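# Grey grout or white grout with white subway tile? Household at war

Posted in Kitchens & Laundries, 9 November 2020. Viewed 3,262 times.

**bench_press_bev**

We are seven weeks into what was sold to me as a "quick freshen-up" of the kitchen. The old splashback is off, the wall is patched, and the new tiles (plain white subway from Wodia, gloss) have been sitting in the hallway long enough that the dog has started using them as a pillow.

The tiler comes back as soon as we give him a grout colour. I want mid grey. My other half wants white, on the grounds that white is "clean". This is a person who fries sausages without the rangehood on, so I question the grounds.

Things that may matter:

- gas cooktop, tiles run right up behind it
- white benchtop, a Manninen one, already in and not negotiable as it ate most of the budget
- joints will be 2 or 3 mm, tiler's preference
- we want to sell in a couple of years, so nothing too brave

I keep being told grey will make the wall look like graph paper. I don't mind the combination:
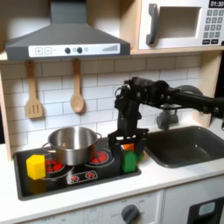 *White subway tile, grey grout, two wooden utensils on pegs. Play-kitchen size.*

So who's right? And does anyone seal the stuff, or is that a myth put about by people who sell sealer? I have been offered a bottle of Oltach for a sum I would normally spend on shoes.

### Replies

**grouthog**

grey. next

**half_a_renovator**

Grey, but let me talk you down a shade. I've lived with both, in two different houses, and scrubbed both with a toothbrush on long weekends.

White grout behind a cooktop looks marvellous up to the first bolognese. After that it goes a kind of tea colour, and it goes that way unevenly, darkest behind the burner you like best. You can get it back with oxygen bleach and elbow grease, and then you'll be doing it again before the school holidays.

Mid grey hides all of that. The graph paper complaint is fair if you go charcoal, especially with gloss tile under downlights, where every wobble in the tiler's line is suddenly on show. Go for something in the pale-to-middle range. We used a Lato one from the hardware shop and it dried two shades lighter than the sample stick, which I gather is a hobby of theirs. Mix a bit up, smear it between two spare tiles on a scrap of board, leave it for a few days and then have your argument in front of that. It's much harder to be dramatic about a real thing.

On sealing: ask the tiler what sort of grout he's using. Ordinary cement grout behind a stove, yes, I'd seal it. Epoxy doesn't need it, though he'll charge you more to put it in and swear the whole time. You don't need the shoe-priced bottle. Mine came from the bottom shelf and water still beads on it.

One more thing, and I say this as someone who got it wrong. With a white bench and white tile, you'll want a bit of dark somewhere on the bench or the grey lines look like a mistake. It needn't cost anything. A dark grey tray will do it, and you can park the oil and salt on it so the rings stay off your precious Manninen. 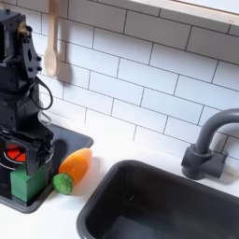 ### Dissenting view

**whitewash_wal**

Everyone says grey. Everyone has said grey for years, and come February they'll all be saying beige, and your house will be the one with "that grey grout" in it. Buyers like white. White goes with white. I have white grout and it is fine. I wipe it.

I'll admit I mostly use the barbecue.

If you do go grey, for the love of God have the silicone colour-matched where the tile meets the bench. My neighbours spent $2,000 on a splashback and finished it with a stripe of bright white silicone along the bottom, and it looks like somebody iced it.

### Follow-up

**bench_press_bev**

Thanks all. Did the spare tile test with 6 little blobs in different greys, labelled on masking tape. The dog has eaten the tape, so we now have a winner and no idea what it's called. It's the second lightest, I think. Other half has conceded on the colour in exchange for a promise that I'll stop mentioning the sausages.

Tiler says cement grout, and that he'll bring the silicone to match. Will seal it with bottom-shelf stuff.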